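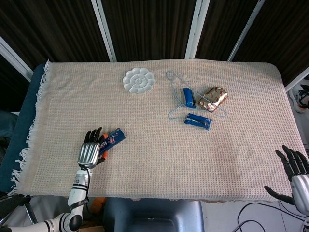
Law and Practice | Public Authorities

When a council's reply becomes a promise

By Natalina Messina

A resident writes to the local authority to ask whether a retaining wall behind her house is safe. An officer visits, looks at the wall and sends a short letter saying that the matter has been noted and will be kept under review. Eighteen months later the wall gives way. The question for the court is whether the letter, or the visit, or the two together, created a duty that the authority would not otherwise have owed.

Disputes of this kind reach lawyers more often than the published decisions suggest. Most are settled, and many are never brought at all. Those that proceed tend to turn on a few pages of correspondence, often written by junior staff who had no reason to think that their words would be read by a judge.

The starting point is well established in most common law systems. A public body that holds a power to act is not, for that reason alone, liable to an individual when it fails to use that power. The legislature may give an authority the means to inspect buildings, clear drains or license premises without intending that each person who might benefit should be able to sue. Something more is required, and the usual candidate is an assumption of responsibility toward the claimant.

Lino Gatti, who has represented both claimants and public bodies in property cases, considers that the phrase causes more difficulty than it resolves. "Clients hear the word assumption and look for a moment when somebody formally accepted the task," he says. "Courts look at conduct over time. They ask what was said, what was done, and whether it was reasonable for this person to stop looking after her own interests as a result."

Reliance is therefore central. In the case of the wall, the owner would need to show that she would have taken some other step had the officer not called. She might have paid for a private survey, moved her children out of the back bedroom or pressed the neighboring owner to make repairs. A claimant who did nothing before the visit and nothing after it will find the argument hard to sustain, however careless the inspection may have been.

The distinction between making matters worse and failing to make them better also remains important. If the officer had ordered the removal of a prop that was holding the wall up, the authority would be treated much like any other party that causes physical damage. If he merely failed to order that a prop be installed, the claim enters more difficult ground. Many real cases sit between the two – a partial repair, for example, or a warning sign put up and later taken down.

Ettore Sanna advises smaller authorities on claims handling and has reviewed 40 files in which residents alleged that they had been given an assurance. In 11 of them, he reports, the wording relied upon came from a standard template. Phrases such as "we will monitor the situation" had been carried from one letter to the next for years, in departments with no monitoring program of any kind.

His advice is that templates should describe what has been done and state plainly what will not be done. A letter can record that an officer attended, that no measurements were taken and that the owner may wish to obtain independent advice. He does not favor long disclaimers. In his experience they are seldom read by residents and are given limited weight where the rest of the letter points the other way.

Matěj Vlček, who teaches tort law, urges some caution. He accepts that clear letters reduce the number of disputes, but is concerned that authorities may come to regard silence as the safest course. "A resident who asks a direct question about a hazard ought to receive a useful answer," he says. "The law should not make officers afraid to give one."

Time limits deserve separate attention. Claims against public bodies are frequently subject to special notice requirements, some of them very short, and these may start to run before the full extent of the damage is known. Internal complaint procedures do not always stop the clock. Practitioners should confirm the position in their own jurisdiction at the first meeting and record the relevant date in writing.

Early disclosure is equally valuable. Visit notes, telephone logs and internal messages will often show what the officer understood the purpose of the visit to be – and that understanding may differ from the account given in the formal reply. Requests should identify the department and the period concerned. Where an authority has changed its record system, it is sensible to ask expressly for material held on the earlier one.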